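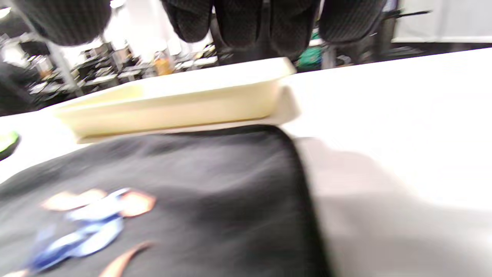 No. 22

Tririk prints: paper, pricing and the December open studio

The Tririk series is now fully proofed. For those who missed the earlier posts, it is a set of harbour paintings in gouache, all done on the same sheet size, and I have been trying since spring to get prints of them that hold the greys. The greys were the difficulty. The first lab I used gave me a clean blue where I had mixed a warm neutral, and the second corrected the blue but lifted the shadows so far that the quay wall lost its edge.

The current proofs are from Belhaj. They print on a matt cotton paper, with no coating and very little texture. I rescanned the originals at a higher resolution before sending the files, then supplied a colour target painted with the same tubes. That cost an extra week and I should have done it at the start. The remaining error is in the yellow ochre, which comes out slightly green under a cool lamp. In daylight I can't separate print from painting at arm's length, so I have stopped adjusting it.

The edition is 28 for each image, numbered and signed in pencil below the picture area. Prints go out flat between two boards up to the small size and rolled above it. I have given up on rolling the small ones, as two came back last year with a crease at the same point, about a hand's width from the end of the tube.

Framing is a separate matter. I don't frame for post. Anyone collecting in person can have the plain ash moulding from Preson, fitted with a window mount and ordinary glass. Non-reflective glass can be ordered but it softens the darks, and these pictures depend on them.

The open studio is at Ninosham again, upstairs, in December. Doors open at 11 in the morning and I will be there until the light goes. Keerthana Kamath has the room next to mine and will be showing her linocuts, including the large estuary block that took her most of the summer. Her work sells early in the day - come before lunch if you want one.

The mailing list was cleaned up last month. It held 3,352 addresses, many of them dead, and the last newsletter was opened by around 590 people. If you stopped receiving it and would like it back, use the sign-up form again and your old entry will be replaced.

Orders placed through the shop page are packed twice a week. Commissions are closed until the spring. I still have two unfinished canvases from the previous list, one of which needs its sky repainted - the first version has sunk badly and oiling out has not brought it back.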